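Filed under: Countertops & Stone Care | FAQ

Marble Sealing and Maintenance: Frequently Asked Questions

Answers compiled by Tamara Romaniuk, Eskola Stone Services. Technical review by Sixten Tveit.

Does all marble need to be sealed?
Most polished and honed marble benefits from an impregnating sealer. Some dense slabs absorb very little and can go longer between applications. Test before sealing. Sealer that cannot enter the stone dries on the surface and leaves a haze.

How do I test absorption?
Place a spoonful of clean water on a dry section of the counter and leave it for 30 minutes. Wipe it off. If the stone has darkened, it is taking in water and should be sealed. Repeat the test near the sink and near the cooktop — results often differ within one slab.

What does a sealer do?
An impregnating sealer fills pores below the surface and slows the absorption of water and oil. It does not harden the stone or prevent scratches.

Why did lemon juice leave a dull spot on a sealed counter?
The spot is an etch. Acid reacts with the calcium carbonate in marble and removes the polish. A sealer has no effect on this reaction. Light etches can be reduced with a marble polishing powder. Deep ones need a technician.
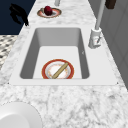
How often should the area next to the sink be resealed?
Test it every six months and reseal when the water test shows darkening. Stone beside a sink gets more water and soap than the rest of the counter, so it is usually the first section to need a new coat. It can be resealed separately if the same product is used.

How many coats are required?
Apply 2 coats. Wipe off all residue before it dries, following the time on the label. Keep the room at 55 degrees Fahrenheit or above during application and overnight.

Which cleaners are safe?
Use a pH-neutral stone cleaner or a small amount of mild dish soap in warm water. Rinse and dry. Do not use vinegar, bathroom descalers or abrasive powder.

How do I remove an oil stain?
Mix baking soda and water to a thick paste, spread it over the stain, cover with plastic wrap and leave it for 24 hours. Remove the wrap, let the paste dry fully, then lift it off with a plastic scraper. Old stains may need several rounds. Reseal the area afterward.

Can I book a technician on a Sunday?
No. Matvii Moroz schedules site visits Monday through Saturday.

339 shares | 30 comments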